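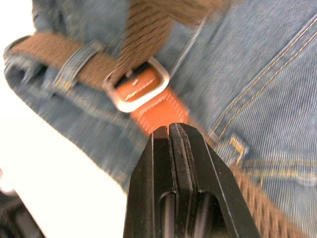 Keep your old jeans going

I have a pair of jeans I bought in October of my second year at college, and I still wear them to the shops, to work and once to a christening. My sister calls them the relic. I love them more now than the day I got them, and I think more of us should feel like that about the clothes we already own!

Denim is wonderful stuff. The twill is tough, it fades in its own way on every person who wears it, and it takes a repair better than almost any other cloth I know. A patch on a smart wool skirt looks like an accident. On a knee it looks like part of the trousers (and if you use a bright thread, even better).

What got me started was a repair evening run by Babak Sharifi above the Najafi fabric shop. I turned up with a split inner thigh, the classic place, and a carrier bag of scraps. He showed me how to lay a piece of old denim behind the hole and run rows of small stitches across it, well out into the sound cloth on either side. My rows wandered all over the place. It took me 2 hours and I went home delighted, and I've since done both knees, a back pocket and my neighbour's dungarees.

Now, I know the arguments. New jeans can be cheap, and time is short. Some people simply don't like sewing, and fair enough, a good alterations person will do it for you and deserves the work. I also know that a very stretchy pair is harder to mend, as the cloth round the hole tends to go baggy. I still say have a go. Use a finer needle and don't pull the thread tight.

What I would really like is for shops to help. Sell us the matching thread! Put a square of spare cloth in the pocket, the way you get a spare button with a shirt. Schools could do a term of it too, and I'd have swapped my recorder lessons for that in a heartbeat.

Wash them less, turn them inside out when you do, and hang them by the waistband. Catch the thin bits early, before they go through. Mine need a new hem next, and I've already picked out the thread. It's mustard yellow.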